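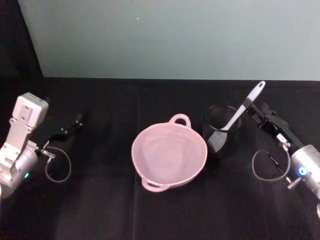

Pink two-handled bowl on black cloth, Kodetti open day

If you have ever wanted to see a working pottery up close, get yourself to the Kodetti open day next July! I had been meaning to go for years and finally caught the early bus out to Walon, arriving just before ten with a flask and far too many carrier bags.

The tour starts in the clay store, where it smells like a garden after rain. Buppha Chareonsuk took our group round (she runs the glaze room) and she was brilliant, happy to answer anything, even my long question about crackle. The big kiln goes up to 1238 degrees and takes most of two days to cool, so we could only peer at it from behind a rope. They fire about 3000 pieces a month in there.

My favourite part was the handle bench. Each handle is pulled by hand from a wet lump, a bit like milking a cow, and then stuck on with slip. We all had a go – mine fell off twice and I loved every minute.

Lunch was in the yard: leek pie, and a very good ginger cake from Cuevas, the bakery over the road. The seconds shop opens at one and the queue forms early. I came home with two Unura jugs and a butter dish with a wonky lid.

Parking is in the field behind the chapel. Wear old shoes, the slip gets everywhere.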